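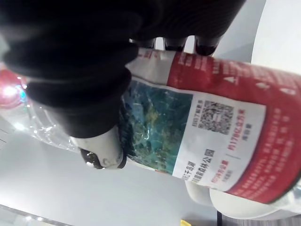

젤렉(Zelleck) 포장 라벨 자료관 온라인 갤러리
페트병 음용수 라벨, 중국어 표기분

본 갤러리는 대용량 음용수 페트병에 쓰인 둘레형 라벨을 다룬다. 자료관 전체 등록 건수는 3,430건이고, 그중 음용수 라벨은 736건이다. 분류와 표제어 작성은 에스페란사 파스토르, 인쇄 용어 감수는 엔카르나시온 바예호가 맡았다. 등록 기준은 병에 부착된 상태의 라벨이며, 떼어서 펼친 라벨은 평면 자료실에서 별도로 관리한다.

## 도판 1. 수원지 사진형 라벨

대형 플라스틱 물병, 인쇄 라벨. 흰색 중앙 면을 넓은 적색 띠가 두르고, 사진과 QR 코드가 나란히 배치되어 있다.
적색 한자 행은 "约178亿立方米"로 읽힌다. 우리말로 옮기면 '약 178억 세제곱미터'이다.

### 배색

적색 띠에는 작은 백색 글자가 여러 줄로 들어가 있다. 판독이 되지 않아 전사문은 비워 두었다. 띠 위쪽의 작은 백색 삼각형 기호 두 개도 의미를 확정하지 않고 형태만 등록하였다. 적색 바탕에 글자를 희게 빼는 방식은 획이 가늘수록 잉크가 번져 메워지기 쉽다. 소형 문자의 판독률을 따질 때는 글자 크기와 획 굵기를 함께 기록한다.

### 사진 면

짙은 청록색 물과 어두운 바위 형태, 녹색을 띤 부분이 있는 직사각형 풍경 사진이다. 호수 또는 돌이 깔린 맑은 물로 보인다. 라벨 문자에 지명 "千岛湖"가 보이나 사진 속 장소로 확정할 수 없어 색인의 '장소' 항목에는 넣지 않았다. 검색어는 '물', '바위', '풍경 사진'으로 한정한다.

### 코드와 문자

QR 코드는 흑백 정사각형이며 흰색 면 위에 인쇄되어 있다. 코드와 사진 사이에 짧은 중국어 문구 한 줄이 작은 글자로 붙는다. 수량 표기는 코드 아래에 놓이고, 그 옆에 더 작은 회색 글자가 이어진다. 코드의 연결 주소는 등록 대상이 아니다.

수량 표기에 대해서는 바예호의 감수 의견을 덧붙인다. '亿'은 우리말 '억'과 같은 자릿수이므로 숫자를 환산할 필요가 없다. '立方米'는 세제곱미터이다. 이 단위는 병의 용량 표시로 볼 수 없으므로 '내용량' 항목에 입력하지 않는다. 무엇의 부피를 가리키는지는 주변 문구를 전사한 뒤에 판단하며, 그때까지 '수치 문구' 항목에 원문대로 둔다.

## 도판 기록 규칙

- 라벨의 위아래는 병목을 기준으로 정한다. 병이 눕거나 기울어 있어도 기준은 바뀌지 않는다.
- 색은 적, 백, 청록 등 일반 색명으로 적고 별색 번호는 추정하지 않는다.
- 한자는 간체와 번체를 원문 그대로 입력하고 번역은 괄호 없이 다음 행에 둔다.
- 흐린 글자는 앞뒤 문맥으로 채우지 않는다. 판독 불가 구간은 대괄호로 표시한다.
- 상표명이 확인되지 않은 자료는 '미상'으로 등록한다. 배색이나 사진의 유사성만으로 상표를 지정하지 않는다.

## 분류 코드

음용수 라벨은 3개 계열로 나눈다. 사진형은 풍경 사진이 독립된 면을 차지하는 것, 도안형은 선화나 무늬가 중심인 것, 문자형은 글자만으로 구성된 것이다. 도판 1은 사진형에 속한다. 적색 띠의 면적이 넓어 보조 분류로 '띠 배색'을 함께 부여하였다.

사진형의 세부 항목은 사진의 윤곽(직사각형, 원형, 부정형), 테두리 유무, 문자와의 겹침 여부이다. 직사각형 윤곽은 확인되는 변을 기준으로 입력하고, 가려진 변이 있으면 비고에 위치를 적는다.

## 열람과 인용

실물 열람은 소토마요르(Sotomayor) 열람실에서 신청을 받는다. 신청서에는 도판 번호와 열람 목적을 기재한다. 1회 신청 한도는 14건이다. 병에 부착된 자료는 부피 때문에 열람대 한 면을 차지하므로 평면 자료와 같은 시간대에 배정하지 않는다.

인용할 때는 자료관명, 갤러리명, 도판 번호 순으로 적는다. 전사문의 오기나 중국어 번역에 대한 의견은 도판 번호를 명시하여 파스토르 앞으로 보내면 된다. 8월 정기 갱신 때 반영 여부를 변경 이력에 표기한다.

최종 수정: 2022년 6월 29일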